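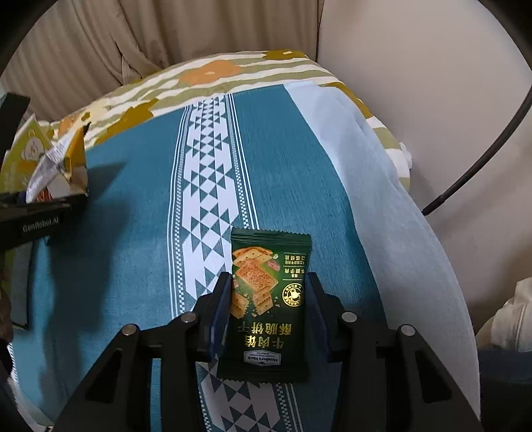
Snack packet with a picture of golden crackers on the front and a small "Member's Mark" label.

I had been promising myself a visit to the Prudum showroom days for years, and every year something got in the way: a deadline, a wedding, once a very unfortunate tooth. So when the invitation came for the August edition I said yes before I could talk myself out of it, packed the one pair of shoes I can stand in for a whole day, and took the early train.

For anyone who hasn't been, Prudum is a former spinning mill that was carved up into furniture studios and showrooms a good while ago, and twice a year the tenants open all their doors at once. There are 44 of them now, spread over four floors, plus a yard where the bigger outdoor pieces go. It isn't a trade fair in the proper sense. You don't get a badge scanned every ten feet, and most of the people standing next to the chairs are the people who made them, so you can ask a question about a joint and get an answer that goes on for fifteen minutes. I love that, though it does mean I only ever see half of what I planned.

I started at the top and worked my way down, on the theory that my legs would thank me later. The fourth floor is mostly lighting and small tables. Much of it was handsome and a good deal of it was familiar. I counted myself lucky to catch Jiltden before the crowd did, since their room is narrow and fills up fast. They make one thing, really, a folding stool with a canvas seat, and they have been quietly changing it for as long as I've known them. This year the hinge has moved inside the leg. You would hardly notice from across the room, but sit on it and get up again and you find it no longer pinches the back of your thigh, which the old one did to me regularly and without mercy. The canvas now comes in a dull brick red that I liked very much and a mustard that I didn't.

The third floor was upholstery, and here I have to say I got a bit weary. So many big round sofas! I understand the appeal, everybody wants to be hugged by something, but after the sixth or seventh I found myself longing for an armrest with an edge on it. The exception was Lahlou, who showed a two-seater with a loose back cushion tied on with flat tape, like an apron. You untie it, take the cover off, wash it, and tie it back on. I tried the knots myself while a very patient young man held the other end. The seat is firm, firmer than most people will expect, and the depth is right for someone of ordinary height who likes to keep both feet on the floor.

Lunch was in the yard, at long tables, lentil soup and bread and a plum cake that ran out just before I reached it. I sat across from a couple who were furnishing a guesthouse and had come with a tape measure and a list, and we had a long talk about bedside tables and why they are almost always too low. I had no good answer for them. If you are reading this, I hope you found some.

After lunch I had the part of the day I'd been looking forward to most, a walk through the Ilham workshop on the ground floor with Ruaridh Crichton, who runs it. Ilham makes dining chairs, and a few benches, and as far as I can tell has never been tempted by anything else. The workshop is one long room with windows down the north side. Timber comes in at one end and chairs go out at the other, and in between there are 18 people, a steam box, a very old band saw that Crichton speaks of the way other men speak of a dog, and a great many clamps.

He took our little group through the bending first. The back rail spends an hour in the steam and then there is a short, rather tense scramble to get it around the form before it stiffens up. We all took a step back without being told. It went on beautifully, with a soft creak, and the two people doing it had clearly done it so often that they didn't need to speak. Then it sits in a rack for days. I asked what happens to the ones that crack and was shown a bin of offcuts by the door, which heats the glue room in winter.

The new chair this year is called the number 2, because it is the second one they have ever made with arms, and I suspect because no one had the energy for a better name. The arm and the front leg come out of a single bend. It looks simple and I gather it was miserable to get right. Tarek Zerouali drew it, and he was there himself, leaning on a bench and looking a little shy about it all. He told me the first version was too pretty. "You wanted to look at it and then go and sit somewhere else," he said, and he had gone back and made the seat wider and the back an inch lower, so that you can hook an elbow over it when the conversation goes on late. I tried exactly that. He's right, it's a lovely place for an elbow.

They expect to make 700 of them in the first year, and the order book was lying open on the desk with people leaning over it, so I don't imagine there will be many left for those of us who dither. I dithered. I am still dithering, if I'm truthful, because my own dining chairs are perfectly sound and I can't think of a decent excuse to get rid of them.

I had meant to do the second floor properly, but by then it was past four and I had time only for a quick loop. There was a good shelving system in ash with brass pins, a shop I didn't catch the name of showing enamel-topped kitchen tables (heavy, cold to the touch, wonderful for pastry), and a room of children's furniture where several grown adults were sitting with their knees up around their ears. I also missed the talk on repair and reupholstery, which I regret, as two people told me on the way out that it was the best thing all day.

A few practical notes for anyone thinking of going. The elevator is slow and small and often full of sofas, so use the stairs at the east end if you can manage them. Coffee is better on the third floor than in the yard. Most of the makers will take an order on the day but want a deposit, and delivery tends to be quoted in months, so don't go hoping to have a table by the weekend. Bring your room measurements, including the width of your front door — I heard one very sad conversation about a sideboard. And the ground floor workshops stop running machines in the late afternoon, so if you want to see things being made, go there first and leave the finished rooms for later.

I caught the 6:10 home with a Jiltden stool under my arm, the brick red one, and sat on it in the vestibule because the train was full.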